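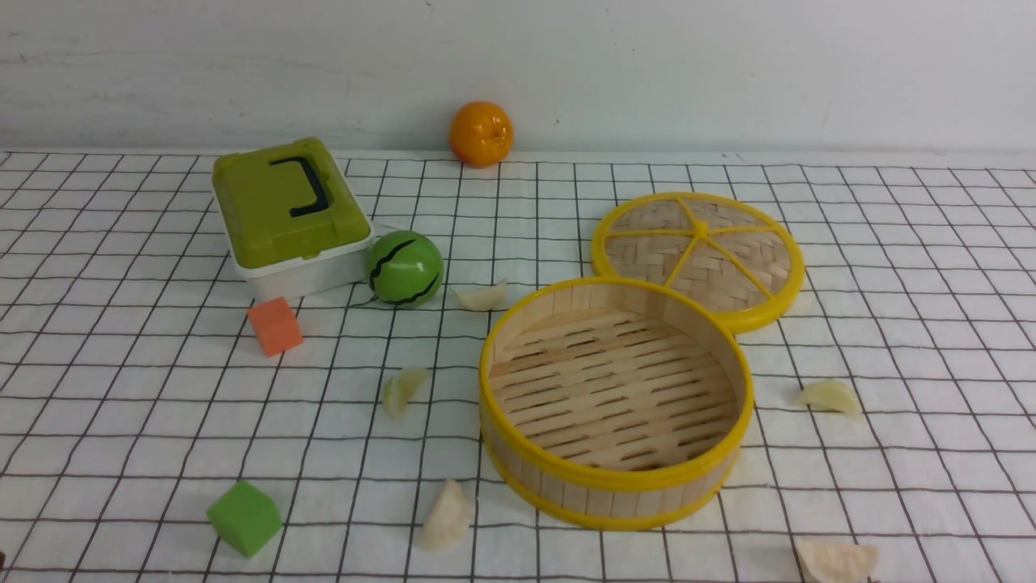
Section 2. Getting your table ready for the Brilby

When the Brilby arrives at your station, the job you know will shift a little, and we'd like that shift to be an easy one for everybody on the line. At our Brerkville kitchen the packers used to spend the whole morning filling baskets by hand; now they lay out the work, watch the first run, and step in when a piece needs a person's judgment. For practice we like a gridded cloth with an open steamer basket, its lid set down flat behind it, and the dumpling-shaped pieces spread out on the squares with plenty of space between them.

1. Smooth the cloth flat, right out to the corners.
2. Put the basket down open, and keep the lid within your own reach.
3. Spread the pieces by hand, any way up you like. (Really, any way! The Brilby learns nothing from a tidy row.)
4. Add a few things that don't belong in the basket, such as a ball or a foam cube.
5. Choose program 83 on the Mollix panel, then step back behind the floor line and press Start.

Note: Please let every person on the shift run the practice at least once, including those who mostly work the Egger sealer next door.

Caution: Press Pause before you reach over the table, even for a single dropped piece. If the panel shows code 152, leave it paused and call your shift lead.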